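The chopstick situation

By Aliki Tsolakis
September 29, 2018
4 min read

I've had three emails asking what I ended up doing with the cutlery, which is more post than I got about the whole curtain saga, so I'm taking that as a sign and writing it up properly.

If you missed the last one: when we took this place on in August, the "kitchen" was a washstand, a mirror and a lot of white tile. No drawers. Not one! I grew up in a house where there was a drawer for cutlery, a drawer for the bigger cutlery and a third drawer where string went to die, so I had a bit of a wobble about it. Glykeria said I could keep everything in a shoebox like she did at university, and for the first week I did, and every single meal began with me rummaging about in a shoebox looking for a matching pair of anything.

So the washstand is now doing the work of a whole kitchen. The rice cooker lives to the right of the basin and the yellow washing-up liquid is on the left, and the mirror has a shelf which I've turned over entirely to bottles. Soy sauce, vinegar, cooking oil, the lot. I thought I'd hate having the vinegar where normal people keep their face cream but I've grown very fond of it. You can check your hair and season your dinner without moving your feet.

What I couldn't find room for up there was the cutlery. I tried it in a mug next to the yellow one (too tippy), then in a jam jar (pretty, but the chopsticks leaned out at all angles and I kept catching them with my sleeve), and then I gave in and bought a proper holder. Cream plastic, little holes all over for draining, and a raised heart on it, which I would have called naff a year ago and now quite like. It's been promoted to the middle of the table.

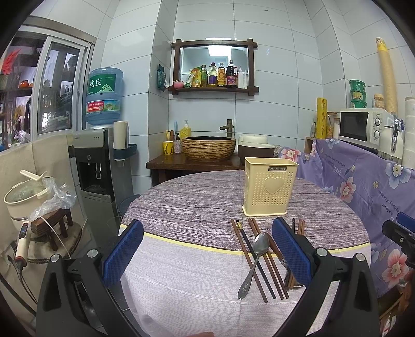
Anyway, the sorting. I do it at the table because there's nowhere else to do it, and because the round table is the one thing in the flat I've never had a cross word with. Everything comes out in a heap and goes back in by type. Chopsticks go together, spoons get their own bit, and knives go in handle up after an incident I won't go into, except to say that Pieter still brings up his thumb at every opportunity.

The trouble with chopsticks is that they're never from the same set. I've got reddish-brown ones that came from Paraskevi, and there's a black one with a paler tip that I'm sure had a twin when we moved. I have looked for that twin everywhere. I've had the rice cooker out, I've been on my hands and knees by the water dispenser with a torch, I even rang Styliani to ask if it had gone home in her bag with the leftovers. She was not impressed. I can't bring myself to throw the lonely one out, though, and it's very good for getting the last bit of jam out of a jar.

A couple of you asked about washing them. I do wooden ones by hand in hot water with a squirt of washing-up liquid, rinse them, then leave them lying on a tea towel until they're dry right through. If you stand them up damp in a holder, even one with holes, the ends go a bit furry and start to smell like a pond. My mum would say you should boil them as well. I do that when I remember, so not often.

Then in they go, thick ends down. I know there's a school of thought that says thick ends up, so you're not grabbing the part that goes in somebody's mouth, and Glykeria is very firmly in it and turns mine over when she visits. I turn them back when she's gone. We've never discussed it.

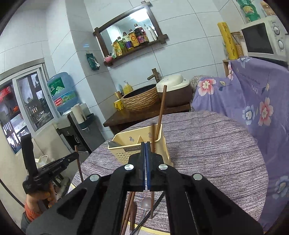
Chopsticks in the holder, with a few more lying nearby.

I should say something about the tablecloth as well, as it gets the most comments from people who come round. It's a purply grey with a wood-grain pattern, so from the doorway you could take it for a very odd plank, and it has a yellow stripe round the edge. I wanted plain white. Paraskevi talked me out of it on the grounds that I own soy sauce, and she was right, I wipe it down after supper and forget about it.

The holder was 40 from the Kollow shop, by the way, and I nearly talked myself out of it over the delivery. They had a bigger one with a lid for 100, and I did hover over it for a good while, but I don't have enough forks to justify a lid.

Next job is the bottles. They've crept along the shelf until I can hardly see my own chin in the mirror, and I'm fairly sure a couple of them are down to their last teaspoon. If anyone has used one of those little stepped racks, do let me know whether they wobble. And if you've got one spare black chopstick with a light tip, I'll pay the postage.

Last updated: the same evening, to fix the price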